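# Braltenix releases planner update for tabletop pushing

August 2022

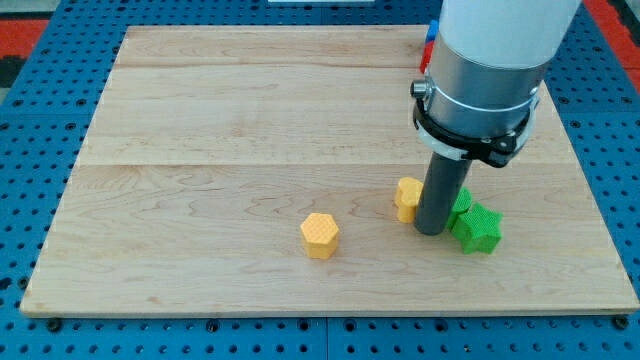

*A rod tool among blocks on the maple test board. The yellow hexagonal block stands apart from the group.*

Braltenix has released version 11 of Vosby, its motion planning and control package for robot arms that move objects by pushing them across a flat surface. The update replaces the package's single-contact planner with one that accounts for neighboring objects, and it changes how the controller handles late or missing camera data.

Earlier versions treated each push as contact between the tool and one block. If a second block was close by, the planner marked it as an obstacle and looked for a path around it. On a crowded surface that often left no valid path, and the arm stopped and waited for an operator. The new planner allows secondary contact. It predicts how a pushed block will move the ones next to it and assigns a cost to each unwanted displacement. Users set the weight of that cost in the task file.

Prediction is handled by a learned model named Mabuza, which was introduced in April as a separate download and is now part of the main install. Mabuza takes the estimated pose and outline of every block, plus a proposed tool path, and returns a predicted pose for each block along with an uncertainty value. The planner samples 200 candidate pushes per cycle, discards those that would carry the tool past the board limits, and ranks the remainder. Only the first 40 millimeters of the selected push are executed before the system looks again and replans.

Short pushes were chosen because friction estimates drift. Wood grain, wear on the tool tip and small differences between block faces all change the way a block rotates, and the error grows with distance. The release notes state that longer pushes finished simple layouts faster but produced more corrections when blocks were close together.

On the perception side, Vosby now tracks outlines instead of fitting a box around each object. Stars, hexagons and blocks with lobed edges respond differently to the same push, and a box fit discarded the information the planner needed to tell them apart. The tracker also keeps a pose estimate for any block hidden behind the tool. The estimate widens for as long as the block stays out of view – once it passes a set limit, the arm lifts and moves clear so the camera can see the board again.

The control loop runs at 50 hertz, unchanged from the previous version. What has changed is its behavior when a camera update arrives late. The old controller held its last velocity command until new data came in. The new one slows along the planned path and stops if two updates in a row are missed. Tool height is regulated separately, so a stop in the horizontal plane does not change the gap between the tip and the board.

Braltenix tested the release on separation and grouping tasks, using arms fitted with a plain rod as the tool. In separation tasks, one block has to be moved away from a cluster. In grouping tasks, loose blocks are gathered at a target point. The company reports that operator stops fell by almost half against the previous version on the same set of starting layouts. It has not published results for surfaces other than wood, and the notes list soft mats and tilted boards as untested.

Two known problems remain. Blocks that are stacked are detected as a single object, and the planner will refuse to push them. Blocks of the same color that touch along a full side may also be merged by the tracker. A setting named split_on_motion separates them after the first movement, but it is off by default and adds delay to each cycle.

The release includes a revised version of Raneo, the log viewer supplied with the package. Raneo can now replay a run with the predicted and measured block positions overlaid, and it can export any single push as a test case. Logs from older versions open in the new viewer, but without the uncertainty display.

Task files written for version 10 will load with a warning. The obstacle_margin field is ignored and should be replaced with contact_cost. A conversion script is in the tools folder, and the old planner can still be selected at launch with the --single-contact flag. Braltenix says the flag will be removed in the next major version.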